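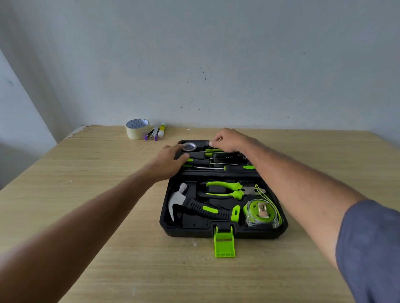
02/06/2022
Tool case task, bench notes

Question for this entry: can the Torum arm repack a household tool case to the point where the lid would close? Short answer, no. Longer answer below, mostly so Usman Mohmand has something to argue with before he finishes the task list for Rana.

The case is black molded plastic with a fitted recess for each tool. On paper that helps us, as every target pose is known in advance. In practice the recesses cause most of the trouble. A tool set down a little off its pocket rides up on the rim and stays there. A person feels this and pushes or wiggles until it drops. Our controller sees contact force, decides the place is complete, and opens.

Results from simulation (Olley, default friction): 2,000 placements, 800 seated. Screwdrivers do best. The handle locates the tool and the shaft follows. Pliers are poor. The two handles move relative to each other during the grasp, so the outline at release does not match the outline at pick.
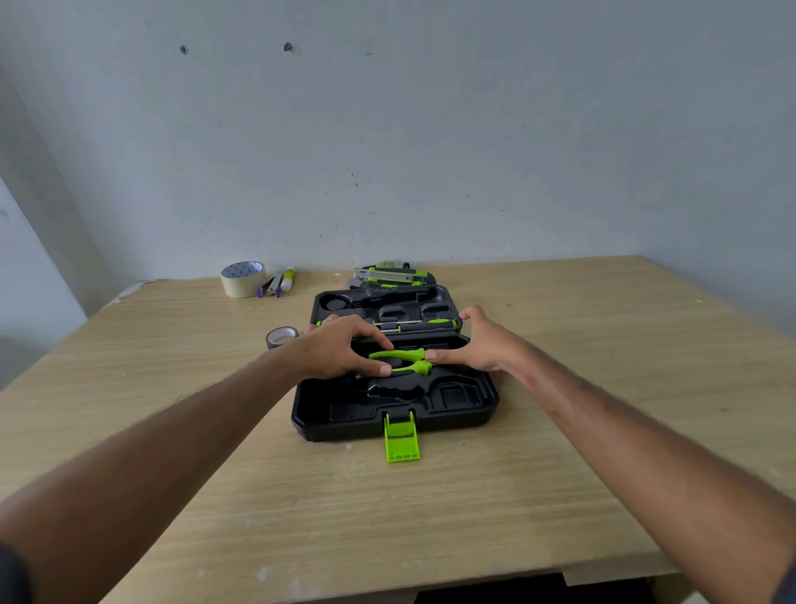
By hand, pliers are a two-handed job: one hand at the jaws, the other at the handle ends. Closing angle and position get corrected together. With a single arm we would have to close the handles first against a fixture, then regrasp. Clidura sells a two-arm cell that might do it directly, but the budget is what it is.

Other items, in order of expected difficulty:

1. Hammer. Weight is well off the grip center. Grasp nearer the head, slow the transfer. Probably feasible now.

2. Screwdrivers. Feasible. Direction matters, and they do not all face the same way in the case. Need a handle/shaft classifier before pick.

3. Electrical tape. Rolls if stood on edge. Pick flat only.

4. Tape measure with strap. Not feasible. The strap has no fixed shape and ends up wherever it likes, including under the neighboring tool. Perception loses it against anything else lime green, and in this set that covers nearly everything.
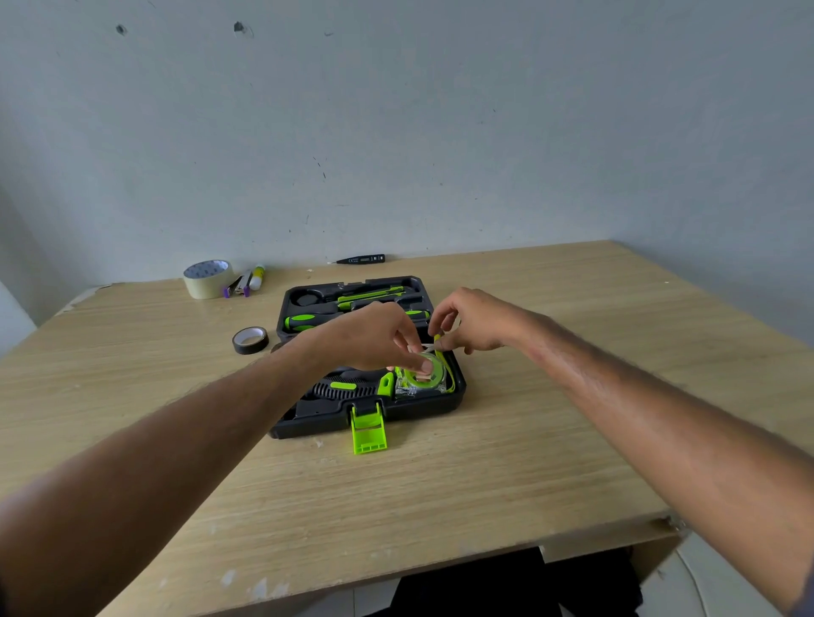 5. Latch. Leave it out of the first version. Closing the lid needs a check that nothing stands proud, and we have no such check.

Plan: run 100 physical trials on the hammer and screwdrivers only, same bench, same light. Log wrist torque at release, which is missing from the current data. Add a small search motion after first contact, up to 7 mm, and see whether the seating rate moves. If it does, try pliers again in September.

Open: Usman wants to score a tool as placed if it is anywhere inside the case. I would score on the lid. A case that will not shut has not been put away.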